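ok so can a machine do my laundry yet. short thread, because my sister Monique keeps asking and I keep giving her a different answer

washing: yes. drying: yes. we've had that part for ages and we still complain about it, me included

folding: ehhh. my bar is low. I want 10 shirts out of the basket and into a stack that doesn't fall over when I open the closet. I can do that in 8 minutes with the TV on (badly, but I can)
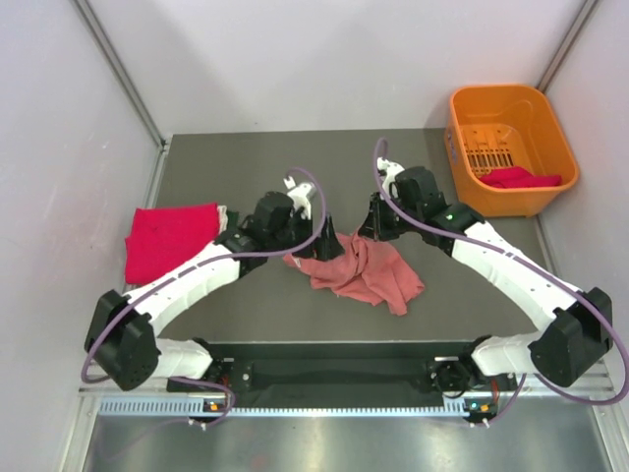

Two arms, one crumpled pink cloth, red stack on the left.

look at that cloth though!! where's the corner? which side is the front? you and I would give it a shake and know. for a robot that's the whole problem, a plate is always plate shaped and a T-shirt is whatever it feels like today

Aiman Ginting (we used to share a bench at the Wilorlow shop) thinks towels will be solved first and fitted sheets never. I'm with him on the sheets, I can't fold those either

shop-floor stuff is further along imo. same box, same spot, 400 times a shift, fine. now hand it 800 socks that don't match and call me

so my answer for Monique, this week anyway: it can help with the pile, slowly, if you're patient. would I pay for one? not yet. ask me again in August

also if anybody has a trick for fitted sheets my replies are open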